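Subject: Re: [cell-practice] Sharp tools near an arm, draft 8

Thanks for the comments on the last draft. The Kellstead wording on blades has gone in almost unchanged. Clause 15 now says that any open blade within reach of an arm counts as part of the task and goes on the risk sheet, whoever is holding it. Speed stays limited to 600 mm/s until the blade is put away.

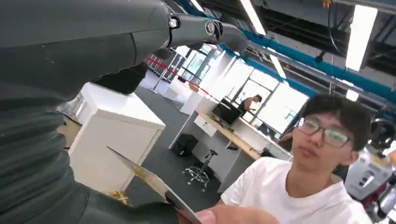
Ikonen wrote:
> We can live with the speed limit. My worry is the word "reach".
> Our people take it to mean the reach of the arm alone, and the
> tool adds a good bit to that. Please give one figure and say
> where it is measured from.

Agreed. For the Truseck cell the figure would be 1410 mm, measured from the centre of the base and with the tool fitted. Other sites should work out their own and write it on the sheet.

The other open point is small bench work done by hand near the robot. Drirnholm wants it left out because no sharp tools are used.

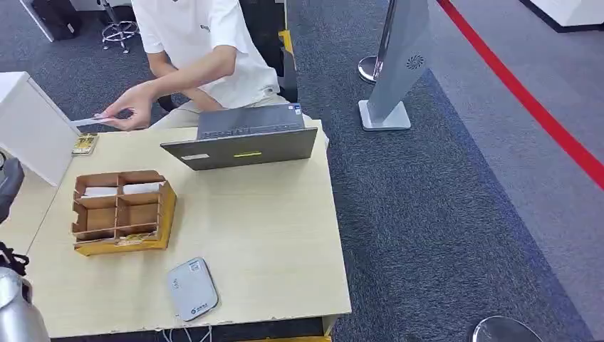

I would keep it in. People doing fiddly work look at their hands, and the sheet should say who is watching the arm in the meantime. It need only be one line.

Please send changes to clause 15 by the end of March, to the list and not to me directly.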